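From: Soledad Henríquez
To: Proscombe Community Health Forum list
Date: June 15, 2020
Subject: Re: Walk-in blood pressure and diabetes checks, Vamley and Villalba Road

Dear members,

Thank you to everyone who replied to the notice circulated last month. Several of the replies raised the same points as Mrs Huenchumán, whose message is quoted below with her agreement, and I am answering them together on behalf of the Forum's steering group.

Zulema Huenchumán wrote:

> Dear Soledad,
>
> I have read the notice about the walk-in checks and I support the idea. I do have some concerns from the patients' side.
>
> First, the notice says that the checks at Vamley Library will "resume when possible". A number of our members were relying on them before the library closed in March, and they would like to know whether they should wait or ring their own surgery.
>
> Second, the Villalba Road hall is not on a bus route after mid-afternoon. If the sessions are held in the evening, people from the Sarker estate will have no way of getting home unless somebody drives them.
>
> Third, will results be passed to the patient's own doctor? At the sessions last October people were handed a slip of paper and told to take it in themselves. I know of at least two who never did.
>
> Lastly, could the leaflet be made available in larger print? The present one is very hard to read.
>
> With kind regards,
> Zulema Huenchumán
> Sarker Patients' Group

On the first point, members should not wait. Anyone who has been told to have their blood pressure checked regularly, or who has been advised to return for a repeat blood sugar test, should telephone their own surgery and ask for an appointment. The practices in Proscombe have confirmed to us that they are seeing patients for these checks, although some of the first conversation may take place by telephone. The library sessions will not restart until the building reopens to the public, and we have not been given a date for that.

On the second point, the steering group accepts that evening sessions at Villalba Road would shut out a good part of the Sarker estate. We have therefore asked for the hall in the mornings, starting at 9. Attendance will be by booking only for the time being. Each person will be given a slot of 30 minutes, which allows for cleaning between visits, and we ask that people do not arrive early, as there is no indoor waiting area. Those who need to bring a carer or a young child may do so but should mention it when booking.

Last year's sessions recorded 762 checks across both sites. Under the present arrangements we expect to manage about 50 a month. That is a considerable reduction, and priority will be given to people who are not registered with a surgery and to those who have been referred by a pharmacist.
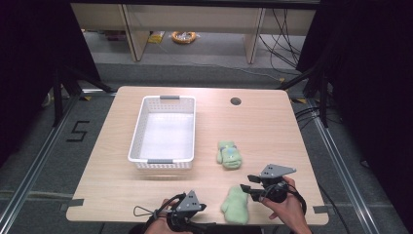 On the third point, a new consent form has been drawn up. Where the patient signs it, the nurse leading the session will send the reading directly to the named surgery. Patients will still be given a written copy for their own records. Where a reading is high enough to need prompt attention, the nurse will telephone the surgery before the patient leaves. The draft form is with the practice managers, and comments from members are welcome until the end of this month.

The leaflet is being reset in larger type. A Spanish version is also in preparation, and I should be glad to hear from any member willing to read the proofs. Groups holding stocks of the October leaflet are asked to dispose of them, as the telephone number on the back is no longer in use.

Two further matters were raised by other members. The Forum has been asked whether it can lend out home blood pressure monitors. We have a small number, and they are all on loan at present. Members who have finished with one should return it to the Proscombe office with its cuff and lead. We have also been asked whether masks will be required at Villalba Road. Visitors will be asked to wear a face covering if they are able to do so.

The next meeting of the Forum will be held by telephone, and the joining details will be sent to this list separately. Items for the agenda should reach me in writing beforehand.

Yours sincerely,

Soledad Henríquez
Secretary to the Steering Group
Proscombe Community Health Forum

To leave this list, reply to any message with the word REMOVE in the subject line.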